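From: Solomiia Holovko
To: carry-and-leather list
Date: 7th July
Subject: Re: [carry] Card holders with the plastic sleeves, worth it?

Hi all,

Sorry for the slow reply, I've had a houseful. I've quoted the bit I'm answering so you don't have to go digging.

> I'm fed up with my wallet being too fat to sit on. Has anyone gone over
> to one of those leather card holders with the clear sleeves bound inside,
> the little book sort? My Clandell bifold has had it and I've got loyalty
> cards coming out of my ears. I'm mostly worried about the plastic going
> cloudy, or the cards getting stuck in there for good. Colour not fussed,
> but I'd like something that doesn't look like a work lanyard.
> - Flo

Flo, I'm a convert! Brown leather, white stitching round the border, snap closure on a little tab, and a wad of plastic sleeves in the middle. Pictures first and then I'll rabbit on.
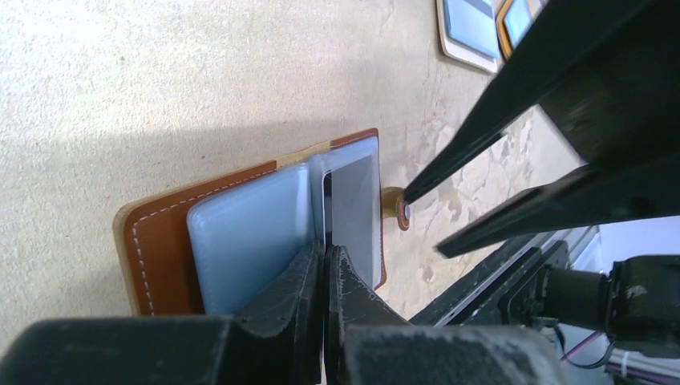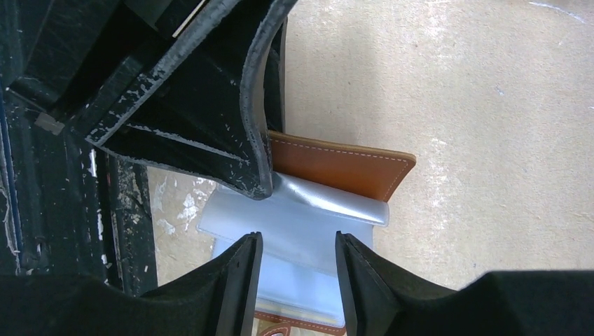
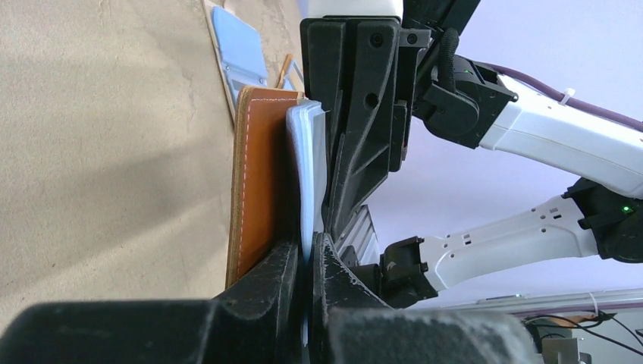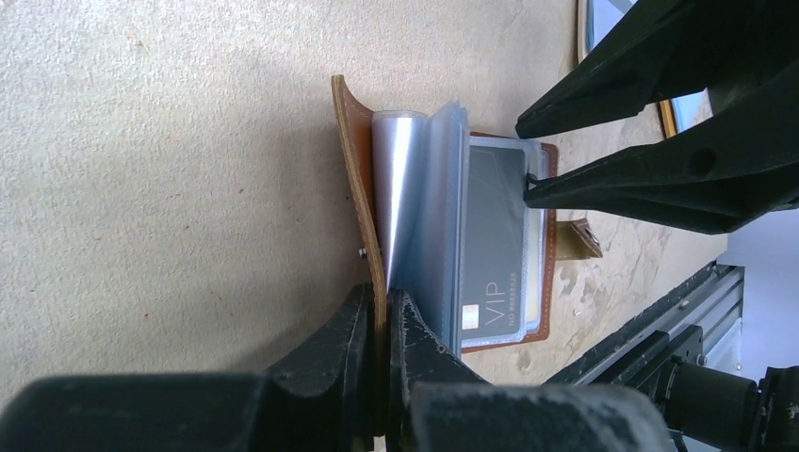
Do the sleeves stop cards rubbing against each other? They keep the faces apart, so the printing and the chip don't get scraped every time you pull out the one next door. What they won't do is keep out grit, so tip the whole thing upside down over the sink every so often.

Now, the plastic. My first one was a Kikum and the sleeves were lovely and flat for a good while, then they went a bit wavy after I left it on the dashboard (my own silly fault, it was parked at the beach all day). A bit of wave doesn't bother me. If it bothers you, put the sleeves under a couple of heavy cookbooks overnight with a tea towel over the top. Don't go near them with an iron, whatever that bloke on the other list told everyone.

As for cards getting stuck, it's the shiny ones that do it, and only when they've sat untouched for months. I run a bit of scrap paper down beside the card and it lets go. My library card was in so tight I thought I'd have to cut it out, and that trick did it.

The thing I would warn you about is bulk, seeing that's what you're trying to get away from. It's very easy to think "ooh, sleeves" and fill every one of them. I had a big clear-out in June and found 2 cards for the same chemist and a coffee card from a place in Ballarat that's a tyre shop now. I keep the everyday cards at the front and the once-a-year ones at the back, and the really hopeless ones live in a drawer in an envelope. It goes in my bag these days, never a back pocket.

For the leather I use a neutral cream, the Flokar one in the small tin, and I go lightly near the stitching or it builds up in the holes and looks like toothpaste. Keep it right off the plastic too. It leaves a greasy bloom that takes forever to wipe off. Warm water with a drop of dish soap is plenty for the sleeves, and let them dry properly before you close the cover up.

Price-wise, the Oláh one I was eyeing off was $107, and I couldn't come at that for something that gets thrown in with my keys. Plenty of decent ones go for a lot less. If you can handle one in a shop first, do the snap up a few times, because a mean, stiff little snap will drive you up the wall by the end of the week.

Does anybody know where to get replacement sleeves on their own? I've only found them in packs of 200, and I'd be leaving those to my grandchildren. Happy to go halves with someone if the size is right!

Cheers,
Solomiia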